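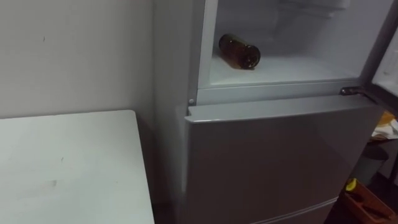 White table beside the refrigerator, against a pale wall.

4. Setting up a withdrawal address in Misuveo Wallet

Before you can send coins out of your Misuveo account, the receiving address must be saved and confirmed. You only do this once per address. Sections 2 and 3 (creating an account, turning on two-step sign-in) must be finished first. If two-step sign-in is off, the Withdraw button is gray.

4.1 Add the address

1. Sign in and open Settings, then Addresses.
2. Select Add new.
3. Choose the coin from the list. The list shows only coins you already hold.
4. Choose the network. For coins that run on more than one network, ask the receiving service which one it accepts.
5. Paste the address into the Address box, or scan its code with your phone.
6. Type a label, such as "Savings" or "Hardware wallet." Labels can be up to 50 characters long and are not sent with the transaction.
7. Select Save. A six-digit code is sent to your phone.
8. Enter the code within 10 minutes. After that it expires and you must select Send again.

CAUTION: Coins sent on the wrong network usually cannot be recovered. Misuveo cannot reverse a transfer after it has been broadcast.

NOTE: Some services also require a memo or tag. If the receiving service gives you one, enter it in the Memo box. Leave the box blank if you were not given a memo.

4.2 Check the address

Compare the first six and last six characters on the confirmation page with the ones shown by the receiving service. Certain kinds of malware replace a copied address with another one – if the characters do not match, cancel, scan your computer and start again from a different device.

New addresses are locked for 11 hours. During this time the status reads Pending. You can delete a pending address but you cannot send to it.

4.3 Send a test amount

1. When the status changes to Ready, open Withdraw and pick the address by its label.
2. Enter a small amount. The minimum for each coin is shown under the Amount box.
3. Review the network fee. It is taken from your balance in addition to the amount you enter.
4. Select Confirm and enter the code from your phone.
5. Wait until the test amount shows in the receiving wallet before sending more.

Times vary with network traffic. A transfer that still reads Processing the next morning should be reported to support with its transaction ID.

4.4 Daily limit

The standard limit is $500 a day, counted from midnight in the time zone set in your profile. Test amounts count toward it. To ask for a higher limit, open Settings, then Limits, and upload the documents listed there. Requests made over the weekend are read on Monday.

4.5 Using a Flavier hardware wallet

Connect the device and unlock it before step 5 of section 4.1. Select Read from device and check that the address on the device's own display matches the one on your computer. Firmware updates for the device are covered in its own manual.

CAUTION: Misuveo will never ask for your recovery phrase. Do not type it into any page or give it to anyone over the phone.

Section 4 revised in January by Remedios Arroyo. Section 5 covers recurring purchases.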